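Joller Arm: Build Gallery
Lanisstead Shared Workshop
Updated May 30, 2023

Joller is a tabletop arm we are building on the back bench at Lanisstead. Work started in October with a set of secondhand motors and a power supply. The base is bolted down and the first two joints turn under their own power. The wrist is still in parts. The shoulder bracket had to be redrawn after the first one cracked at the screw holes, and the new version is thicker on the inside and uses longer bolts.

Most of the evening work now happens on the computer. Karkance is our name for the simulated side of the project. It has a wooden table with a chair on either side, a plank floor, and a few things for the arm to deal with: a small round bowl, a can with a red and yellow label, a black pen, a shiny disc. We change the spacing between them and run the same motion again. The last batch was 3000 runs and took two nights on the workshop machine.

The disc gives the most trouble. It lies flat, so the arm has to come in very low, and small errors in table height matter a lot. The pen is nearly as bad. The bowl is easier if the approach is from above. We have 13 starting poses saved so far and will add more when the wrist is done.

Motor control runs through the Gyamfi board, which was built here for an earlier project. It gets warm after long sessions and needs a better heat sink. The wiring is labeled at both ends. Please don't unplug anything on that bench without checking the sheet taped to the shelf.

Gallery: Karkance, table setup
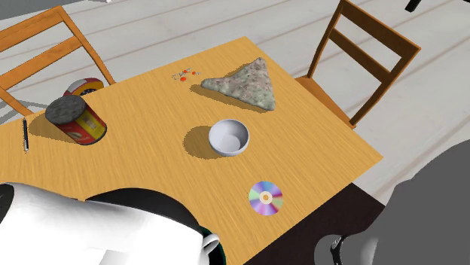
Next on the list are the wrist housing and a cable guide for the elbow. The drawings for both are in the project folder on the workshop machine.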